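Visit report: the Fesby kitchen arm, Skonthorpe

Filed under: Visits, Home builds

The door of the workshop at Skonthorpe is at the back, past the bins, and the bell does not work. Knock hard. I arrived at ten with a bag of bearings I had promised to bring and left at twenty to five without them, having agreed that the spare elbow joint needed them more than I did.

The occasion was an open day, though the word is generous. The Skonthorpe shared workshop opens its doors twice a year, in spring and again in September, and members put whatever they are building on the benches. There was a CNC router in mid-repair, a loom with stepper motors on the heddles, and a filament dryer made from a bread bin. I had gone for the Fesby arm, which I had been following on the Jarnance mailing list for a year and had never seen move.

Fesby is a six-axis arm built by Remo Ruchti for use at home, on a kitchen worktop. It is his second. The first, Crichton, is bolted to a shelf above the lathe with its wrist removed, and is now a source of screws. Crichton used hobby servos throughout and could lift an empty mug, provided one was in no hurry. Ruchti showed me the old shoulder gear, which has four teeth missing in a row.

The new arm uses geared steppers on the lower three joints and smaller smart servos on the wrist. The upper arm is square aluminium tube, the forearm is carbon tube glued into printed end caps, and the base is a steel plate 6 mm thick with slots for two clamps. Reach from the shoulder axis to the fingertips is 70 cm. He quotes a payload of 338 g at full stretch, and I asked why such an odd figure. It is the weight of the jar he tests with. He has not tried a heavier one at that distance, and does not claim to have.

The joints are the interesting part. Each of the three lower ones has a belt stage followed by a printed cycloidal reducer. He went through nineteen versions of the reducer disc before he was content with the backlash, and keeps the failures on a length of threaded rod, in order. The early ones were printed in PLA and crept under load. The later ones are nylon, annealed in sand, with steel dowel pins in place of printed rollers. I could feel a little play at the elbow when I pushed the fingertips sideways with the motors holding. At the shoulder I could feel none.

Wiring is less tidy. The loom runs outside the tube in braided sleeve and is held at each joint by a printed clip, and the clip at the elbow had come off by the time I left. Ruchti's plan is to take the cable through the hollow shaft of the next reducer. He has the drawing but has not cut anything yet. I would do this before any other change. A cable that can catch on a drawer handle will catch on one sooner or later.

The controller is a small single-board computer with a motor board stacked on top. Planning is done on a laptop. The emergency stop cuts the motor supply directly through a relay, without asking the software, and each of the lower joints has a spring-applied brake so that the arm does not drop when the power goes. I asked to press the button with the arm at full stretch. It sagged by the width of a finger and stayed there. This was the most convincing thing I saw all day.

For the demonstration he had taped out an area on the bench matching his worktop at home and laid wooden blocks on it. The arm picked up a block, put it in a tray, and went back for the next. It was slow, and it missed one block which had been placed too near the base. The planner refused the move and said so on the screen, which I prefer to a planner that tries anyway.

Blocks on a clear bench are the easy case, and Ruchti was the first to say it. His kitchen is the other case. After lunch we walked over to his house, which is five minutes away, to look at the place where the arm is meant to live and to measure up for the mounting.
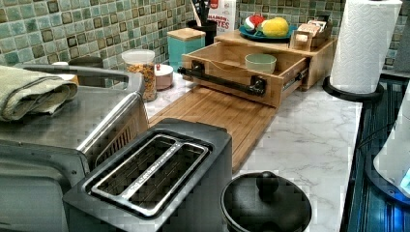 The question is where the base goes. He would like it at the back, near the wall, so that the front stays free for cooking. I measured it both ways with a folding rule and a cardboard copy of the base plate. At the back, the upper arm has to fold past anything tall before it can reach forward, and the elbow swings out over the hob side on nearly every path. At the front, the reach is good but the arm is in the way of whoever is making the toast. A third choice is to hang it from a rail under the wall cupboards. That would clear the worktop completely, but it turns the brakes from a convenience into a necessity, and the cupboard fixings would need looking at by somebody who knows what the wall is made of.

We also discussed clamping. The worktop is smooth and hard, and he does not want holes in it. The two clamps grip well enough on the bench at Skonthorpe, where the edge is thick softwood and nobody minds the dents. At home he intends to use rubber-faced pads with a steel bar underneath to spread the load. I suggested checking the overhang first. If the clamp cannot reach past the front rail of the cabinet, the pads are beside the point.

Then there is seeing. The workshop demonstration used a fixed camera on a pole and printed markers on the blocks. Nothing in a kitchen has a marker on it. Shiny metal and clear plastic give his depth camera trouble, and he showed me a saved scan from the workshop in which a glass jar had become a hole with a lid floating over it. His present approach is to keep a short list of known objects with measured models, and to treat everything else as a solid lump to be avoided with a wide margin. With that margin the arm has far less room than one would think from looking at the worktop. It is the correct approach for now, in my view, and it does mean a great deal of refusing.

The gripper has two parallel fingers with silicone pads cast in a printed mould. It opens wide enough for a mug and closes fully. Drawers and lids are planned for later. I would expect drawers to be the harder of the two – the hand has to follow the runner, and a stiff arm with no force sensing will fight it. He is considering measuring motor current at the wrist as a cheap substitute. I have tried this on my own build and found that friction in the gearbox hid most of what I wanted to know, but his gearboxes are better than mine.

Parts list and drawings are on the Jarnance list archive, under the Fesby thread. The reducer files posted there are one version behind those on the arm; the change is in the clearance on the output pins. Anyone printing a set should ask him for the current ones first.

Practical notes for those going in September: parking is in the lane, not in the yard. There is tea but no food. Bring ear protection if the router has been mended. I still need bearings, and have ordered another bag.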